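Burgers without a cook: our trip to the Stilanov open day

I'd been looking forward to this one since Tiago Bragança put it on our club calendar back in December, and I was not disappointed! Seventy of you signed up, and Stilanov let us crowd right up to the robot tables. I went straight for the burger station (of course I did). The food is all plastic, kept on edge in clear stands along the sides of a cream tray — cheese over here, patties over there, and a big frilly lettuce.

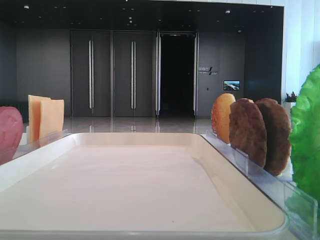 Up close with the gripper

They call the robot Kindel. I figured the hard part would be stacking, but our guide told me it's getting hold of one thin slice and leaving its neighbor alone. Try that with oven mitts on and you'll get the idea. 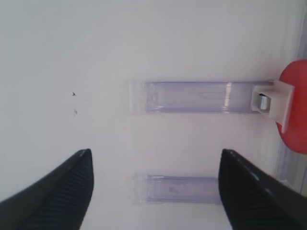 Gripper fingers open over the clear plastic strips.

Each kind of filling gets its own spot, three down each side, with the tray in the middle. I stayed for 3 rounds and could have stayed for ten. The guide said they'd run it 138 times that week, and I believe her, she looked like she needed a sandwich.
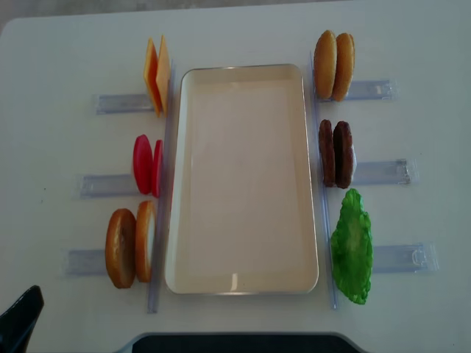

Page last changed: December, 4:15 pm

I also loved the fingers themselves. They're plain black things, and they can hold a bumpy orange stick of pretend food straight up. My grandson calls it a carrot, I say fish stick, and we're still arguing.

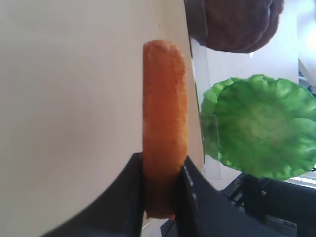 Mahlangu wrote in afterward to say the burger table was fun but a bit slow for a lunch rush, and could we please see the warehouse robots at Cadlow next time? I've sent them an email and will let you all know what they say.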